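Play kitchen overhaul, part one of however many

OK quick post because I have to be out the door by 4 and I promised I'd write this up on Saturday and then did not.

The play kitchen stuff has gotten out of hand. Again. Last time I sorted it, everything went into one big tub with a lid, and the tub worked for maybe two weeks. Then the lid went missing, then the tub became a boat, then the food was all over the house. I stepped on a carrot in the hall. Half a carrot. The half with the velcro.

So. New rule for myself – everything gets dumped on a table first. Not the floor. On the floor it gets absorbed into other toys and then I'm sorting trains. A dark table is best by the way, the little white bits show up so much better. I tried this on our pale kitchen counter once and missed an entire egg cup.

My piles, more or less:

Cookware. Pans, pots, anything with a handle.
Cut food (the slices and halves, anything that belongs to a bigger vegetable)
Whole food. Eggs go here, I don't care that they open.
Tools, knife block, boards
Not kitchen

The Not Kitchen pile is always the biggest suprise. Cards, sticks, cubes, bits of some game. I used to put these straight in the trash when I was cross and then spend a week being asked for them. Now they get a shallow box by the door and get rehomed later. Or they live in the box forever, which is also fine.

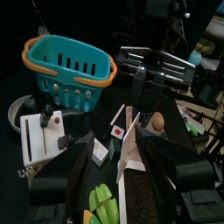
Anyway baskets. I've gone back and forth on baskets vs boxes for so long and I'm now firmly on the basket side. Handles! You can carry a basket to the table and carry it back. A box you have to hug. Also with slots in the sides you can see a bit of what's in there without tipping it all out, and crumbs (real crumbs, there are always real crumbs) fall through the holes and you just wipe the shelf.

What I would not do is buy the big matching storage set. I looked at the Novetari one, 14 compartments, very pretty, and I know exactly what would happen in this house. Everything in compartment one. I did buy two bins from Drultham in the spring and one of them has already cracked at the corner, so make of that what you will. The plain basket with no name on it is still going.

Pans. Pans nest, but only if you're strict about it. Biggest at the bottom, handles all pointing the same way. Long-handled saucepans are the worst because the handle sticks out past any shelf and then someone's sleeve catches it. I've started hanging those on a hook, and keeping the flat round ones upright behind the cutting boards like records. Takes up no space at all.

Cut vegetables are a whole other thing. Peppers especialy. You need all the slices or it isn't a pepper, it's just green. My system is a small cloth bag per vegetable family and I'll admit the bags are not labeled. You squeeze them and guess. It's kind of a game now.

Knife blocks – keep the knife IN the block when you put it away. Every time. A play knife on its own is gone in a day. Ours was in a boot for most of February.

How long does it take? Longer than I'd like. I budget one TV episode and it's usually two. The dumping out is quick, the sorting is quick, and then you get to the last handful of things that don't belong anywhere and you just stand there holding a cube. My advice is to stop at that point. Leave the last handful on the table and go make coffee. Come back after and it's obvious, or you've stopped caring, and both of those get the table cleared.

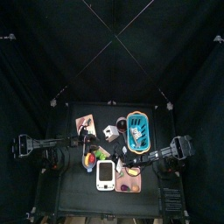

Comment from Menon: I do nearly the same but I skip the whole food / cut food split. Mine get put back together first and then it's all just food. Slower on the day but you find out right away what's missing. Also please label the bags!!

Fair. I've tried the putting-back-together way and I run out of patience by the second tomato, but if you've got a helper who likes matching things, yes, give them that job. And no I will not label the bags. Maybe I'll label the bags.

Next time, the dress-up drawer, and whether I can fit the tea set on the same shelf as the pans. I think I can if the kettle goes sideways. Gotta run.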